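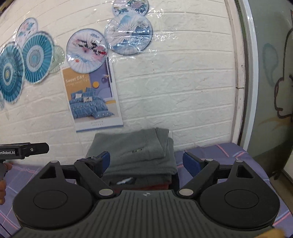

Joanne Marsden holds that a fleece should be folded last, after everything it is going to lie on. Her view is widely repeated in household manuals, although practice varies, and many households fold garments in whatever order they come to hand.

Folding on the bed

Folding on the bed is the domestic practice of sorting, folding and stacking clean clothing on a made bed before it is put away. The bed serves as a temporary work surface. It is usually the largest flat area in a bedroom, stands close to the closet or dresser, and is normally covered by a sheet that is itself washable. The practice is most common in small homes where no separate laundry room or folding table is available.

Surface and layout

A fitted or tucked sheet is preferred to a thick comforter, which gives way under the hands and makes straight edges difficult to form. Plaid and checked sheets are sometimes favored for the purpose, as the printed lines offer a guide for squaring a garment. The Zaugg household manual recommends working with one grid line parallel to the hem — a method it calls "lining off."

The surface is generally divided into three zones. Unfolded items are placed near the head or foot of the bed, the middle is kept clear for folding, and finished stacks are set along a wall or at the far side. A stack placed against a wall is less likely to topple when the mattress moves. Pillows may be left in place, and clothing is often laid against or over them while it waits its turn.

Fleece garments

Fleece is a knitted fabric, commonly of polyester, with a raised pile on one or both faces. It is light for its thickness and does not hold a sharp crease. A folded fleece tends to spring open slightly and takes up more height in a stack than a woven garment of the same size. Lint and hair cling to the pile, and many people shake each piece before folding.

The usual method for a fleece top is as follows. The garment is spread face down and smoothed outward from the center. Each side is brought in toward the middle with its sleeve laid flat along the back. The lower edge is then raised to the collar in one or two folds, and the finished rectangle is turned over. Air is pressed out with the flat of the hand. Hard pressing is discouraged by most manuals, as it flattens the pile.

Small fleece items, including socks, are treated separately. They may be paired and laid flat, rolled, or tucked one into the other at the cuff.
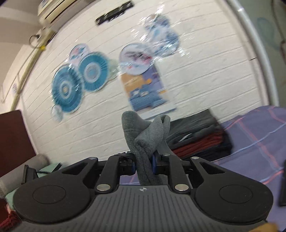 Tucking the cuffs ruins the elastic within a season, according to one reader's letter printed in the Oswood Home Bulletin, and socks ought to be laid flat in pairs and folded once across the middle. The Bulletin received 32 replies to the letter. Most agreed in the case of thin cotton socks, but several writers considered the objection overstated for thick ones, which seldom stay together unless they are joined in some way.

Stacking

Stacks are ordinarily built with heavier and flatter garments at the bottom. Denim and dark knitwear form a stable base, lighter garments follow, and fleece is placed on top, where its springiness does not disturb the layers below. A stack with fleece in the middle tends to lean. The Skernel guide advises a limit of 6 garments for any stack that will be carried by hand.

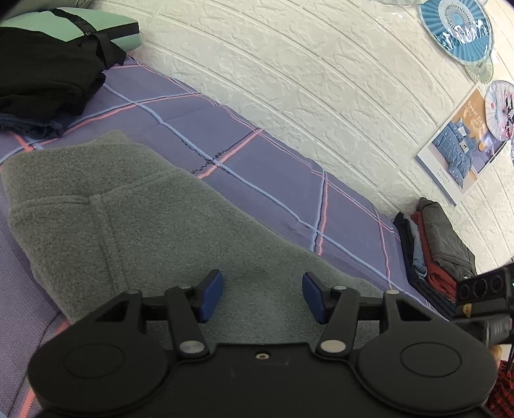 Mixed stacks, in which garments of several colors and weights are kept together, are typical of households that put clothing away by person. Where clothing is put away by type, separate stacks are made for tops, trousers and underclothing. The second arrangement needs more room and may not be practical on a narrow bed.

Labels and tags are usually turned inward, though some households leave them showing so that a garment can be identified without being unfolded.

Refolding

A garment drawn from the lower part of a stack commonly disturbs those above it, and fleece is the item most often refolded. The Zureck survey of home laundry habits, conducted over one September, recorded 364 folded garments in the participating homes, of which 128 were folded again before they reached a drawer.

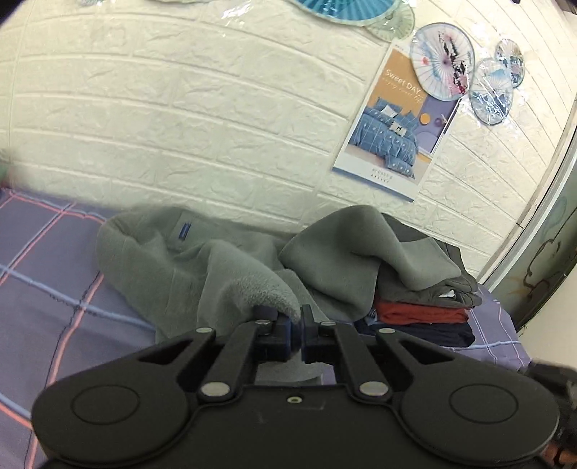 Refolding begins with the garment being opened fully. Attempts to correct a bunched fleece by tugging at one corner usually leave a thick ridge inside the fold, and the piece will not lie level when it is returned to the stack. Seams are matched first, then the hem — the sleeves are left until the body of the garment is flat.

See also: Clothes airing; Closet; Dresser; Linen storage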